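I have been making our shopping list for next year, and it takes me more evenings than I expected. We are a small group and we work with hand-held grippers, so most of the money does not go to big machines. It goes to small parts which wear out.

Last year I forgot the pads completely. I put the two grippers in the budget, the cases, the cables, and nothing for the black pads on the fingers. Rekha D'Souza, who signs our orders, asked me in January why I was already back with a second request. I had no good answer for her.
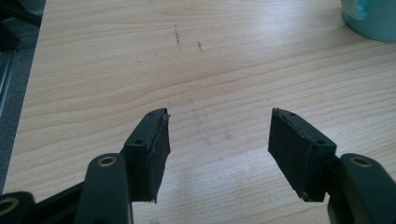 *Page last changed: December 15, 2021*

The pads fray at the top edge first. A thin strip begins to peel, and then the corner tears. I change them when the tear reaches the part that touches the object, but I know people who change much earlier. The plastic arms and the brass inserts give me less trouble, so I plan only one spare set of these.

I asked three shops for prices. Plosteck is the cheapest for pads, but they sell only in packs of 20. Tukberg sells packs of 10 and the delivery is quicker — for this you pay more. Swai did not reply yet. If they write before the holidays I will add their price to my table.

My limit for all the wearing parts is 400 pounds. With one big pack from Plosteck and the spare arms I am still under it, and I would like to keep the rest for screws and for a mat to put over the table, which has marks on it now. Ikeder has a grey mat that I like, but I must first measure the table.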